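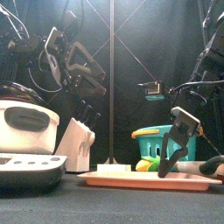 I have now read the Hovdale brochure four times and I still couldn't tell you what the thing costs to run for a year. The price of the two arms is on page one, in large type. The price of everything else has to be dug for.

For anyone who missed my post in May, Hovdale is a two-arm kit from a small outfit called Skoryk. You bolt it to a bench, you teach it by moving the arms through a job yourself, and after enough repeats it is supposed to do the job without you. The pitch is aimed at small packing businesses, and since I spent nine years in one before I started writing about this stuff, I get a lot of mail asking if it's worth a look.

A look, sure. I'm less certain about a purchase order.

Start with the teaching. The sales page says a new task takes "an afternoon." The manual, which you only get after you sign up for the newsletter, says to plan on 21 sessions before you trust the result. I asked Skoryk which one was right and got a friendly reply saying both were, depending on the task. Fine, but then put both on the sales page.

Then there are the fingers. Long ones, short ones, hooked ones, fat triangles with holes in them. Each set is sold separately, and the starter kit comes with one pair per arm. If your work is all one size of carton, good for you. Ours never was. We had soft things, slippery things, things with handles, and things that rolled off whatever you put them on. A person deals with that by having hands.

Stefaniia Ostapchuk runs a shop that puts together gift baskets, and she has had a Hovdale on trial. I called her expecting to hear it was a disaster, because I'm like that. She said it was okay. Slow, she said, and fussy about where the tray sits, but it did get better at plush toys, which she hadn't expected. She also said she wouldn't leave the room while it was running. I asked if she'd buy it and she laughed and changed the subject to shipping rates.

The part I like least is the service plan. Skoryk doesn't do its own support. That goes through Stanen, and the basic plan gets you an answer within five working days. Five! If a packing bench is down that long before a holiday you may as well put a bow on it and send it back. There's a faster plan, with a "contact us" button where the price should be.

To be fair, Wumar's rival kit is no better on this, and it only has one arm. And the Hovdale arms do move nicely. I've watched a lot of cheap arms twitch their way across a table, and these don't. The cable routing is still a mess of loops waiting to catch on something, but I've complained about that with every kit I've covered and I don't expect to stop.

If you're tempted, ask for a trial with your own products, and bring the awkward ones. Ask for the full price list with every finger set on it, and get the support terms in writing. I've sent Skoryk a follow-up about the yearly running cost and will add their answer to this post if one comes.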